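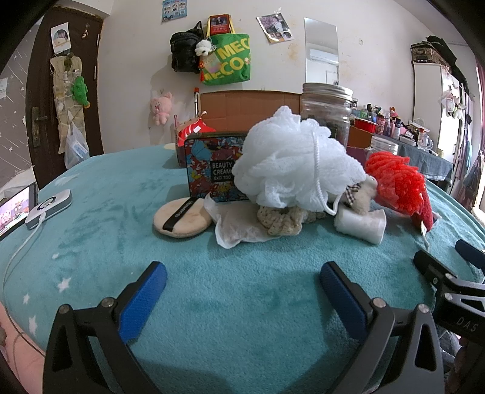 Bath and tea things, going through the lot
Jul 9, 2023

I meant to start on this right after breakfast and of course didn't, because the kettle was on and then the shelf above the sink wanted wiping, and by the time I'd wiped it I had talked myself into doing the labels as well. So this entry begins later in the day than it should and wanders a bit. Sorry to whoever is reading over my shoulder. Put the kettle on yourself, it's a long one.

The job is the Trellero box, our mixed gift box for September. We still haven't settled what goes in it. We have plenty of things that we all like and very little idea how they sit together, and the only way I know to find that out is to put them all on something soft and keep moving them about until they stop looking like a jumble sale. The teal fleece is good for this. It has enough grip that a tin will stand up and a jar won't go skating off, and you can shake it out at the end. It does hold on to lint, and anything knitted picks the lint straight up, so have the sticky roller handy.

I'll put down what I thought about each of the things while it's fresh.

Mesh poufs. I went in thinking these would be the filler and came out thinking they're what the rest should be packed around. The big white one takes over wherever you set it down. It's lovely, it's cheerful, and it crowds everything behind it, including a tall jar of leaves. The cord loop is worth keeping on the outside so people can see at once what they've been given. If we stay with Stemach for these I'd like to ask whether they'll do a smaller size in the white, as the mesh itself is nice and soft on the hand and I wouldn't want to change that.

The flowered tin. Red, blue, yellow and green all over, and I love it more than is sensible. The trouble is the black label on the front, BEAUTY CREAM EXO 100 in plain lettering, which sits on all those flowers like a parking notice. I am using the tin as a stand-in for height only. If we find a plain flowered one of the same sort I'd have it in the box tomorrow.

Scrunchie and powder puff. Tan and beige, and they disappear politely next to anything white. I tried them as a pair and they look as though they belong to the same person, so let's keep them together. The puff with the strap across it is the better kind, you can get your fingers under it.

Little plush with the checkered bow. Undecided. It made me smile every time I moved it, and I moved it a lot. But it pushes the whole box towards a child's present and I'm not sure that is what we want. The red loopy knitted one has the same problem plus a tag that hangs down and catches on the mesh. If it goes in, the tag comes off first.

Tissue. We keep reaching for white tissue out of habit and it crumples into something that looks like rubbish the moment you lift a thing off it. I'd sooner use shredded paper. Add to the shopping page.

Weights and bits from the ledger

Order 1510 is the mesh and order 1402 is the glass from Dewulf, in case anyone goes hunting for the paperwork in the wrong folder again (it was me, last time, I know). The target weight for the tea is 270 grams, jar not included, and I've pencilled that on the inside of the cupboard door as well because this notebook has a way of going home in people's bags. Postage bag size is 19 on the chart. We can go up one size but I'd like not to, the bigger bag lets everything slide.

Please write the empty weight of each jar on a bit of masking tape on the base before it's filled. I forgot with the early ones and had to tip the leaves out into a bowl and start again, and they get everywhere. I was finding bits of leaf in my sleeve at lunch.
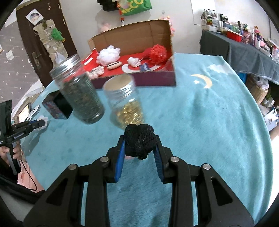
Getting the jars to behave has been the slow part of all this. Dewulf's screw lids are good and tight and I've no complaint there, but a tall jar on plush is a tippy thing, and I have tried it a few ways now. The one with the dark green tea leans to the left however much I coax it, while the shorter one with the golden-yellow grains seems content where it is, even filled only in its lower half. I think we should go short for both. You lose some of the show of the leaves against the glass, and I'll be sad about that, but a short jar could nestle in beside the mesh and a tall one will always want to stick its lid out. The red paper on the box does the work of making it look like a present, and with a red pouf and a white one inside you hardly need a ribbon.

Soap next. The striped one in beige and black is my favourite thing in the box at the moment and it is far too easy to miss. It wants to sit near the front, flat, with nothing on top of it. I'd put the white slipper-shaped pad somewhere else altogether, perhaps along a side, and use the space for the soap. The little blue-and-white packet can tuck in anywhere. Somebody will ask about the black pouf and my answer is yes, please, let's offer it as the other choice, it looks smart against the teal and I'd imagine it would look smart in the box too. A white card wants writing on before anything is packed over it. I keep packing first and then fishing the card out with two fingers.

About the name. The tea and grain pair is down in the ledger as Sundusum, and I've grown fond of it, though I can't say it out loud without slowing down in the middle. If we keep it, the label needs to be wide enough that it doesn't wrap round the jar, otherwise you only ever read half. I drafted one on brown paper and it looked like something off a pantry shelf, in a good way. A cream label might be kinder to the dark leaves. I'll cut both and leave them by the till tape for people to have an opinion on.

Small grumbles and things to remember

The cardboard flap won't stay down on its own. We either crease it hard when the box is made up or put a dot of tape under it. I prefer the crease.

Red paper: glue right to the edges, the corners lift when you handle them a lot, and these boxes will be handled a lot.

Keep scented soap away from the tea until we know how they get on together in a closed box. I'd like to shut a pair up for a fortnight and have a sniff. Whoever has a better nose than mine, it's your job, my sinuses have been useless all winter.

Shake the cloth outside, please, and not over the back step where the cat sleeps.

Next time I'll try the whole box with short jars, soap at the front, scrunchie and puff side by side, and the plush left on the shelf to see whether I miss it. Must also ring Dewulf and find out whether the shorter jar comes with the same lid, so we needn't keep spares of both.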